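Search this journal Advanced search Go

4. Setting Up and Looking After the Station

4.1 Why we are writing this part at all

Most papers like ours give the collection hardware one paragraph and move on. I did the same in our earlier write-up, and then spent a month answering emails about cable lengths and camera angles (fair enough, I'd left all of it out). So I'm going to be a bit long-winded here. Everything in this section concerns one station, the one we call Gidey, and the pair of hand-held grippers that belong to it. The policy training is in Section 5, and you can skip straight there if you already have a rig that behaves itself.

Gidey is a pretty plain thing. There's a square white table, a taped line on the floor, a pair of grippers with marker cubes on them, a head camera for the operator, and a lot of cable. The operator stands at the table with a gripper in each hand and does the task the way they'd do it with their own fingers, more or less. We record what the cameras see and where the grippers go, and that's what the robot learns from later. We collected 700 demonstrations on Gidey over 27 sessions, which sounds tidy until you read our maintenance log.

4.2 Table, tape and cable

The table comes first, because if it shifts, every reach we recorded before it shifted is a little bit wrong compared with every reach after. We put red tape on the floor to give us something to line it up against. I was skeptical about the tape - it looked like something out of a school gym - but it has saved us more work than any of the software. Before each session we check the table against the line and nudge it back if somebody has bumped it during the day. Somebody usually has.

Power comes from a strip on the floor beside the station. I'd love to have it mounted under the tabletop, and we tried that for a while, but then nobody could reach the switch when something locked up. On the floor it stays. The long runs go out to the side the operator doesn't walk through, and we look them over before starting.

The cables to the grippers were a much bigger headache. Our first set was too short, so people held their elbows in and all the demonstrations came out looking timid. The second set was too long and kept draping itself over whatever was on the table. We've ended up with thin cables that run back along the forearm to the operator, with some slack left at the wrist so the gripper can turn over. They still tangle. If you find a good fix for this, please write to me!

4.3 Checking the grippers

We wrote a start-up routine for the grippers after session six, when we lost a whole afternoon of data to a marker cube that had worked loose. It takes 14 minutes if nothing is wrong. The operator first opens and closes each gripper all the way, slowly, while a second person watches the finger position on the screen. Then the operator wiggles each marker cube with a thumb. It shouldn't move. Our tracking software (an in-house tool named Flulell, described in Appendix B) will happily go on reporting a pose from a loose cube, and the numbers look completely fine, so the thumb really is the better sensor.

After that comes a grasp test with a piece of cloth. Cloth is a mean test, which is why we like it. A hard block will tell you that the fingers meet, but a crumpled rag tells you whether they meet evenly from the base to the tip. If one side has drifted, the cloth creeps out when you lift it. We allow a gap of 2 mm at the tips when the gripper is fully closed and empty, and anything over that goes to the bench.

Last, we look at the finger pads through the gripper's own camera. Figure 3 shows both ends of this, the operator's view of the table and the view from one of the tools. 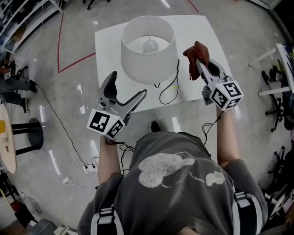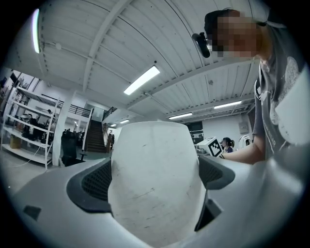 Figure 3. Two views at the Gidey station. First: the operator's two grippers over the table, with the right one closed on a cloth. Second: a gripper's own camera, with the scuffed finger pad in the middle and the operator's arm reaching across.

I want to say something about those scuffs, as reviewers asked about them last time. The pads are white and they mark easily. We used to swap them as soon as they looked dirty, and we burned through a box of pads before we thought to test whether it made any difference. For our tasks, light gray scratches did not change how often a grasp held. Deep grooves did, mostly with smooth objects, so now we run a fingernail across the pad and only replace it if the nail catches. A wipe with a damp cloth gets most of the smudges off, and then we let the pad dry before anybody picks anything up with it.

The overhead lights matter more than I expected. The ceiling tubes show up as bright bands in the gripper camera whenever the tool tips upward, and the glossy floor throws the same lights back at the head camera from below. With automatic exposure on, the picture would go dark just as the fingers reached the object. We fixed the exposure by hand at the start of the project and haven't touched it since, apart from one very confusing week in August when a settings file got overwritten.

4.4 Things on the table

The objects are everyday household stuff, table lamps included. Corded objects get one extra step. We let the cord loop across the top and hang off an edge, the way it might at home, but we check that it can't snag a gripper cable. The first time those two got hooked together, the lamp went over (it survived) and we lost the take. We don't glue anything down. An object that can be knocked will get knocked now and then, and I think the recordings should have that in them.

4.5 What broke

The fault we saw most was a connector backing out at the base of the left gripper. We never saw the same thing on the right. My best guess is that our operators turn the left hand over more while they hold an object steady, but I haven't measured it, so please treat that as a hunch. We added a small strain relief from Bresska, our parts supplier, and checked the connector at every break. It came loose less often afterward, though not never.

Marker cubes came second. The printed faces get rubbed at the corners when a gripper is set down on its side, and once a corner goes, the detections start to flicker. We reprinted the worn faces and started resting the tools on a foam block between takes. That cost us next to nothing and I wish we'd done it from the first day.

The head camera hardly gave us any trouble, except for slipping forward on people who like to look down a lot. We retighten it at each break.

The full start-up checklist and the maintenance log are included with the supplementary files, under the folder named for the station.

Contact the Fledetti Robotics Workshop | Copyright the authors, all rights reserved | Back to top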